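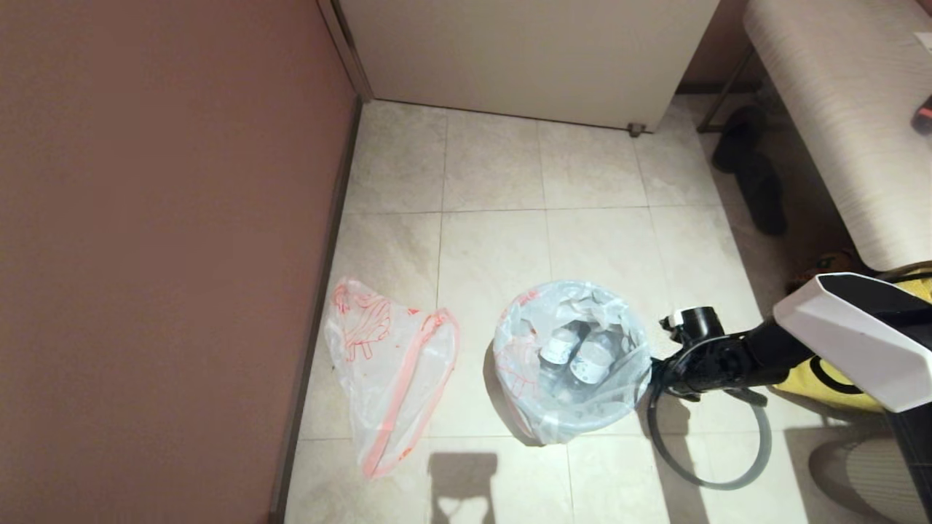

Que el planificador no tenía la culpa, me escribieron desde Calado a las ocho de la mañana, que mirase primero la máscara de segmentación y luego ya hablábamos. Así, sin un buenos días ni nada.

Yo llevaba desde el miércoles peleándome con Trilo, que es el nombre que le puse a mi planificador de agarres una noche en que todo me parecía buena idea (también bauticé Darkska a la rama de pruebas, y ahora me da vergüenza decirlo en las llamadas). El caso es que Trilo veía una bolsa translúcida y se quedaba pensando. 292 candidatos de agarre, todos con una puntuación preciosa, ¡y todos en el suelo! Le pedías una botella y te proponía, convencidísimo, pellizcar una baldosa.

Abrí la máscara por orgullo, para poder contestarles que ya la había mirado. Y claro. Donde yo veía plástico, la nube de puntos tenía un agujero, y por el agujero se colaba el plano del suelo tan tranquilo. Más de 4.000 puntos mal etiquetados y yo tocando los pesos del coste como quien aprieta el botón del ascensor.

Cambié el filtro, subí la penalización por profundidad ausente y volví a lanzar el nodo. Tres segundos. Cinco. El cursor parpadeando. Salió una lista cortita, con el primer candidato justo en el borde de una botella, y le dije «guapo» al terminal, en voz alta.

Luego escribí a Calado que sí, que podía ser la máscara, que lo estaba valorando. Me contestaron con un pulgar y me preguntaron si ya le había pasado el parche a la gente de Arkow.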